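Recording pick demonstrations in the Pimdale kitchen scene

Before you start

Work through the installation page first. You need a working Pimdale build, a teleoperation device mapped to the arm, and a project folder initialised with Caveris, the episode logger. Physics and rendering should both be running in real time. If the viewer lags behind the controller, lower the render quality in the scene settings before recording anything. Demonstrations collected with noticeable lag contain overshoot and correction that the policy will learn to reproduce.

1. Set up the task file

Each task file names a target object, a language instruction and a randomisation block. Copy the supplied template and change the target only. Keep the instruction short and in the imperative, such as "pick up the red and white bottle". Do not put the position of the object in the instruction unless the task depends on it.

Distractor objects are drawn from the scene library. Leave them switched on. A policy trained on a bare counter generally fails once other items of similar height are placed near the target.

2. Check the layout

Load the scene and reset it several times before you record. Confirm that the target spawns upright and inside the reachable area, and that no distractor intersects another object or hangs over the counter edge. Bottles that spawn slightly inside the countertop are ejected on the first physics step. If you see this, raise the spawn height by 2 mm and reset.
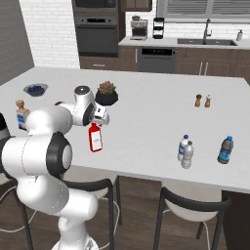 Kitchen island layout with the gripper over the red-and-white bottle. Grinders and water bottles are to the right.

Transparent objects need separate attention. Clear plastic renders differently under each lighting preset, and the depth channel may return the surface behind it. Record both colour and depth, then look at the depth preview for at least one reset per preset.

3. Record an episode

Start the logger, wait for the status line to read READY, then press the record key. Approach the target from above at a steady speed. Align the fingers before descending. Close the gripper fully, pause briefly, lift the object clear of the counter and hold. Press the record key again to end the episode.

Discard the episode if the arm touches a distractor, if the grasp slips, or if you change your mind partway through the approach. Recoveries are useful, but they belong in their own folder with the recovery flag set. Mixing them into the main set without the flag makes the success labels unreliable.

Vary the approach between episodes. Operators tend to settle into one wrist angle after the first few minutes, and the resulting data is narrower than the object placement would suggest.

4. Filter and export

Run Filtotitz on the raw folder. It removes episodes with dropped frames, joint limit violations or long idle periods at the start. In our reference set, 1,000 raw episodes were reduced to 805 after filtering. Most of the rejected episodes failed the idle check, which can be avoided by moving as soon as recording begins.

Export the filtered set in Bergeron format. The exporter writes joint positions, gripper state, camera streams and the instruction string at a common rate. Open one exported episode in the viewer and check that the gripper closing signal lines up with the video. An offset of more than a frame or two usually means the controller clock was not synchronised at launch.

Troubleshooting

Arm drifts with no input: recalibrate the controller and increase the dead zone.

Error 11 on export: the instruction field is empty in one or more episodes. The log lists the affected files.

Object passes through the fingers: reduce the physics time step and lower the gripper closing speed.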